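Visit to the open day at the Fjeld bread factory, Jodutville
2022-01-25

I have wanted to see the inside of the Fjeld factory since I moved to this part of the country. Everybody in Jodutville buys their rye bread, and when the wind comes from the east you can smell it already at the bus stop. Twice a year they open the doors for visitors, and this time I was quick enough to get a place.

The bus from Brikley takes longer than the timetable promises. I arrived five minutes after the start, a little ashamed, but the group was still in the coat room putting on paper caps and blue covers for the shoes. You must also leave your rings and watch in a small locker. Bring a coin for it, they do not change money at the desk.

We began in the flour hall. I expected sacks, but the flour comes by truck and is blown through pipes into tall silos, and the only sacks are for seeds and salt. Our guide opened a small window on one silo so we could look in. There is not much to see, it is white and dark at the same time. The rye comes from farms on the Sarkel side of the river, and in a dry year they have to mix it with grain from farther away. Then the bakers change the amount of water by hand, because the computer recipe does not know about it yet.

The sourdough room was for me the best part of the visit. It is warm and wet in there and my glasses became white in one second. The starter lives in steel tanks with a slow arm inside, and it has been fed every day for more than 100 years, also during the move from the old building. They told us that for the move they carried it in milk cans on two different trucks, in case one of them had an accident. I asked if there is a copy somewhere. There is - a dried one, in a freezer in Brikley.

We were allowed to taste the starter from a little spoon. It is very sour, with something like green apple at the end. Some visitors made faces. I took a second spoon.

After this comes the mixing and dividing, and here it is so loud that the guide speaks into a microphone and you hear her in headphones. Mine did not work well, so I can't report much from this part. The dough falls in heavy pieces on a belt, it is weighed, and if the weight is wrong the piece is pushed to the side and goes back to the beginning. The tins go on a chain and never stop moving. 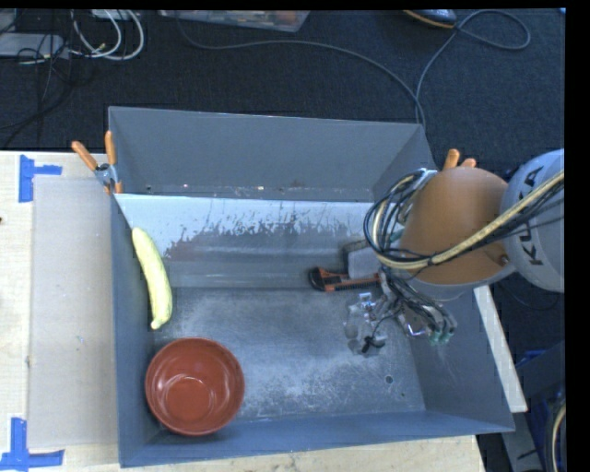
The ovens are behind a glass wall, and they are long like a train tunnel. A loaf goes in at one end and needs almost two hours to come out at the other, which surprised me, as my own bread at home is finished much sooner. The guide explained that rye wants low heat and patience. When we passed the exit, a man in white clothes took one loaf out, knocked on the bottom with his finger and listened. They have sensors for everything, but he does this all the same, and I liked to see it.

The slicing and packing hall we saw only from a balcony. The bread has to rest for a whole night before it can be cut, or it sticks to the knives. So the bread you see being packed is always yesterday's bread.

At the end there was coffee in the canteen and a long table with all kinds of bread, butter, and a soft cheese with caraway. The one with sunflower seeds was finished before I reached it. I can recommend the dark one with malt, which I had never noticed in the shop. There is also a factory store next to the gate, where broken and badly shaped loaves are sold for half of the price. You can pay only by card.

Some practical things. The tour is on foot and has many metal stairs, so I would not go with a stroller or bad knees. It is cold in the flour hall and very warm later, so wear something you can open. Photos are allowed in some rooms, but you should ask first. The tour is free, only you must write your name on the list in advance.

The next open day for the cake department is planned in February, in the smaller building across the street. I put my name on the list before I went back to the bus.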